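Subject: Re: [skellitz-runners] Erkau relay, leg order and the 800

Bořivoj Murín wrote on 14 February 2022:

> Can we settle the leg order for Erkau before entries go in? I would
> like to keep the order from last year. I would also like to know if
> the juniors running the 800 in the morning are still allowed to run a
> relay leg in the afternoon. Last time we were told yes at the desk and
> then no at the start line.
>
> Also, is Grarnine sending one team or two?
>
> Bořivoj

I called the meet office yesterday and have answers to most of this.

The rule on double entries has been rewritten. A junior who runs the 800 may run one relay leg on the same day, but it can't be the first leg. The name has to be on the relay card when the card is handed in. You can't add it later, even if another runner is hurt. That was the trouble last year. The desk was going by the old sheet and the starter had the new one.

Cards are due 28 minutes before the gun. I asked twice to be sure. I'd like ours in well before that, so please don't go off to warm up until I have your full name and year of birth.

Grarnine is sending two teams. Their second team is mostly people who ran for Kuruc until the fall, so I would not treat it as a weak one. Kuruc itself has not entered yet and may not.

On the leg order, I don't agree with keeping last year's. The course has changed. The first leg used to be flat all the way to the bridge, and it made sense to put our fastest starter there. Now it turns up the hill behind the school after the first bend and comes back down on gravel. Somebody who goes out hard on that climb is going to pay for it on the way down. I would put a steady runner first and save the fast ones for legs two and four.

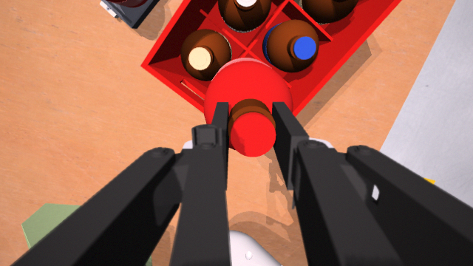
By Danica Pešek, relay lead

My proposed order for the men is Murín on the third leg, where the long straight is, and the rest as we talked about at practice. Bořivoj, I know you like the last leg. The third is the longest now and you are the only one of us who has held pace over that distance this winter. If you feel strongly about it, write back and we can swap, but I need to know before I fill in the form.

For the women's team I have 4 names for 4 legs and no reserve. If anyone on this list is fit and has been thinking about it, please write to me directly. You don't have to be fast. You do have to be able to get around the leg without walking, because there is a cutoff at each exchange and they do enforce it. A team that misses one can finish but does not get a place.

Exchanges are by hand touch, inside the marked zone. No batons this year. The zone is 15 meters long and both runners have to be in it when you touch. We got this wrong at one practice out of three, mostly by leaving early, so I want to spend the first part of the next two practices on it. Come with spikes if you plan to race in them. The zone is on grass and it feels different from the track.

Parking is at the lower lot only. The upper one is closed for the day. It is a fair walk with bags, so share a car if you can and leave the folding chairs at home.

The other question I still have open is the results. In the past they were posted on the wall and that was that. The office says they will send them to the clubs by email this time, with splits for each leg. If so, I will forward them to the list as they are. If you see a mistake in your own split, take it up with the meet office in writing. They take corrections until the end of May.

Bořivoj, please confirm the third leg, or tell me why not.

Danica

--
skellitz-runners mailing list
To leave the list, send a message with the word "unsubscribe" in the subject line.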